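The trial bench at Vass stands where the tea table used to be, at the returns end of the Prusesdale warehouse. The tea table has gone to the loading bay, where it is colder. Mariann Katona, who has opened returned gift parcels on this site since the building had a different roof, noticed that change first.

Vass sells cards, soft toys and glasses cases by post, and in February it gets back 3000 parcels. Until last winter they were sorted by hand. Now a share of them goes to a pair of arms supplied by Windness, and the brochure promises "relief from repetitive tasks".

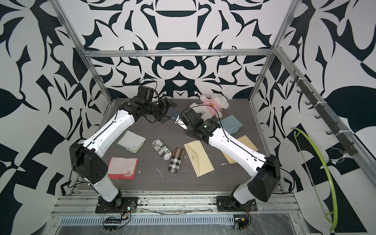
Two arms, three cream and yellow envelopes and a bear in a pink shirt on the sorting bench.

Relief for whom is a fair question. The sorters' target was 50 items an hour before the arms came. It is still 50, but the easy items have been taken out of the count, so what reaches Katona's table is torn, stained or missing its label. "They took the nice ones," she says. Her pay has not moved. 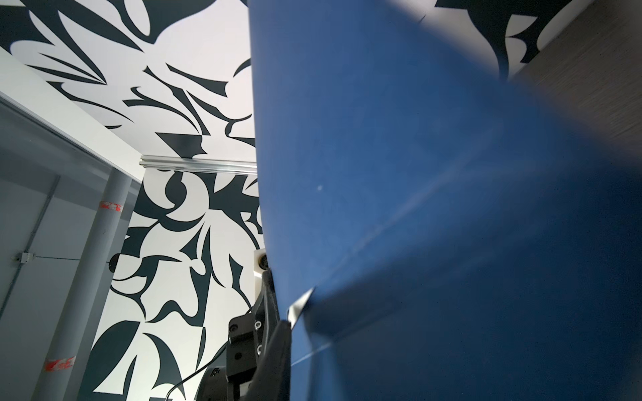 Tibor Nyitrai runs the trial for Vass and is frank about its slow patches. Boxes were the easy bit, he says, and he would happily have stopped there. Paper and other floppy goods are harder, because they bend wherever they please. A big blue sheet gripped at its edge, with one corner folded back to show a silvery underside, is the sort of thing a sorter handles while talking about her weekend. Nyitrai wants another year. The board at Skumholm has given him until summer. 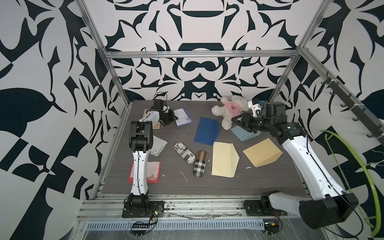

Training was meant to be the sweetener. Of about 200 staff, 30 were offered a course in minding the machines, and Katona was one of them. She spent most of it learning how to set out stock and clear up afterwards. The clearing up is real enough: there are small white scraps all over the tabletop, among the cards and the glasses cases, and the arms have no instruction to sweep. That job has been added to the sorters' sheet, without a time against it.

Katona has asked for one. She has also asked for the tea table back.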